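4 min read

OK so the Pesness setup tried to punch itself yesterday and I've had enough coffee to write it up. Thread!

Short version for people who don't want to scroll: two arms facing each other on one bench, a blue gear to pick up and hand over, and on run 194 the far arm came across the middle at full speed while my hand was a lot closer than it should have been. I'm fine. One fingertip isn't. 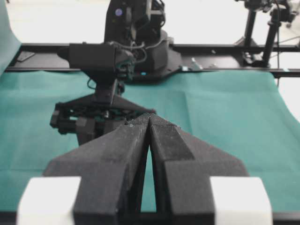
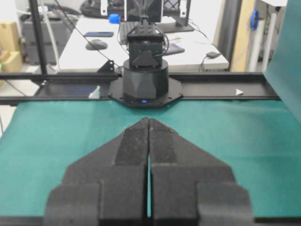 Two arms, two sets of pointy fingers, not a lot of room in between.
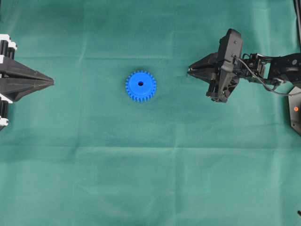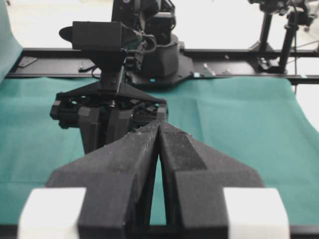 Thandeka Steyn wants to know why the soft limits didn't catch it, and yeah, that was my first question too, so let me start there.

Every joint has a range it's allowed to move in. On the wrist that went wild the upper limit is 3000 in encoder counts and the middle is 2000. Anything over the limit, the controller is supposed to drop power to the whole arm and sulk until you clear it.

When I pulled the log, the wrist was sitting at 3296. Just sitting there! No fault, no warning, green across the board in Jilex (our control software, I complain about it a lot on here).

What I had wrong in my head, for months, is WHICH number gets checked. Jilex checks the number you send. It doesn't check the number that comes back from the motor. I was sending perfectly legal positions the whole time, so it was perfectly happy.

So how does a motor end up that far from where you told it to be? It restarted. In the middle of a run. The log has a hole in it, less than a second, where that one motor stops answering, and then it comes back with a different idea of where it is in the world.

And my code, bless it, had a retry in there. Motor doesn't answer? Ask again! Motor answers? Great, carry on! I wrote that in December when we kept getting dropped packets and I was so pleased with it. It turned a motor falling over into something you'd never notice.

Once it was back, the arm tried to make up the whole difference in one move. No ramp, no easing in, straight across toward the other gripper. It made a noise like somebody dropping a drawer of forks.

The hand thing. I'd reached in to nudge the gear. You're supposed to pause both arms first, and I'd paused one. The near one, the one I was about to brush against with my sleeve. The far one looked parked so I treated it as parked. It was holding position with full power, waiting for its turn.

I know. I KNOW. I've given that talk to other people.

I hit the stop button with my left hand, the arms went limp, and then I stood there for a while.

Damage: one cracked fingertip on the near gripper, which we print ourselves so that's an evening, and a bit of slop in the far wrist that I don't like. I'm swapping that motor out even if it tests fine. The gear didn't get a scratch, of course.

Why it restarted is the boring part. A power connector on the daisy chain wasn't fully clicked in. When the wrist rolls past a certain point the cable gets pulled tight, and with a bit of wiggling I could make the motor drop out on demand. I did it nine times in a row with the arm clamped down, just to be sure I wasn't seeing what I wanted to see.

The cables were my routing job as well. I'd looped them nice and short so they wouldn't snag on anything. Too short! More slack now, and a clip on the bracket so the pull lands on the clip and the connector is left alone.

Software changes, for anyone running something similar:

- measured position gets checked every cycle, same limits as the commanded one
- if the two disagree by more than a small amount, everything stops, both arms
- no more silent retry. One missed answer gets logged, two in a row stops the run
- after any stop, the first move is slow, full stop, no override flag (there was an override flag, I deleted it)

And pause now means pause for both. I took the single-arm pause out of the menu. Heriberto Contreras objected that it makes calibration slower and he's right, it does, it's pretty annoying. It's staying out for now.

I also moved the stop button. It used to live behind the monitor side of the bench, where you had to lean past an arm to get to it. Think about that for a second. It's on the front edge now, and there's a second one coming for the Becerra bench too.

Someone asked if I'm reporting this to Jilex. Sent it last night, with the log. If they say the limit check works as designed, I'll post their reply here, and I'd still like that sentence to be in the manual somewhere I'd trip over it.

Next up is reprinting that fingertip. If anybody has a filament that's tough but doesn't go slick on the grip faces, tell me, I've got half a spool left and no loyalty to it.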